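Home | Body | Space | Animals | Food | Ask Us | Grown-Ups

Why Is There So Much Air in My Snack Bag?

212 shares | 8 comments

You have probably heard somebody say it. A bag of chips gets opened, everyone looks in, and an older brother announces that the company is selling you air. Then an even older person says no, the air is there to protect the chips. Which one should you believe?

We don't like to believe anybody until we have checked, so let's check.

First, what is in the bag? People call it air, but in many chip bags it is mostly nitrogen. Nitrogen is a gas you already know, even if you didn't know you knew it. Most of every breath you take is nitrogen. You breathe it in and you breathe it right back out. It has no smell and no taste.

The other big part of the air is oxygen. You need oxygen, but a chip doesn't. Oxygen mixes with the oil in the chip and slowly changes it, and after a while the chip tastes like old crayons. Packers who want chips to last push the ordinary air out and put nitrogen in. That part of the story is true. We asked Edit Szalai, a food science teacher, and she said the same thing, but she also told us to try it for ourselves.

So we did. Put one chip on a saucer and leave it on the counter. Leave the rest in a sealed bag. After a few days, open the bag and eat one of each. The chip from the saucer will be bendy. (Bendy is a different problem from the crayon taste. Bendy comes from water in the air. The bag keeps that out too.)

Now the second claim, that the gas works like a pillow. This one sounds good, and things that sound good need extra checking. Noémi Bodnár, who is nine, took two bags of the same chips. She let the gas out of one through a pinhole and taped the hole shut. Then she dropped both off the porch steps 8 times and tipped them out. The flat bag was full of crumbs. The puffy bag had broken chips too, though plenty were still whole. The pillow helps. It does not do magic.

Does that mean a bag needs to be as big as it is? Hmm. We are not so sure. A big bag looks like a big snack. The way to find out how much food you are getting is to read the weight, which is printed on the package in small letters. Suppose one bag says 100 grams and a larger, puffier bag next to it says 87 grams. The smaller bag has more to eat in it. Your eyes will tell you the opposite, and your eyes are easy to fool. 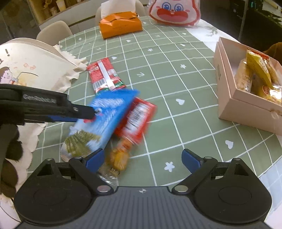 Snacks don't all get the same kind of wrapping, and you can learn a lot by asking what each one is afraid of. A chip is afraid of being squashed. A hard candy isn't afraid of much. Put a few different snacks out on a table, the way they are on this green checked cloth, and ask the question about each. The packaged pastries are in an open pink cardboard box, and a box has stiff sides, so it can take some pushing from its neighbors. The red and white pack lying flat on the table has to manage without one. Is a box always better, then? No – a box costs more to make, it takes up room, and cardboard by itself lets air through. That is why you so often find a wrapper inside a box.

Try this at home: choose three snacks and guess which weighs the most before you read the labels. Write your guess down first. If you don't write it down, you will "remember" that you were right.

COMMENTS (8)

Mariann Bognár: My son has been weighing everything in the pantry since breakfast.

Emanuel Jitaru: I still think they are selling us air.

More in Food | Back to Top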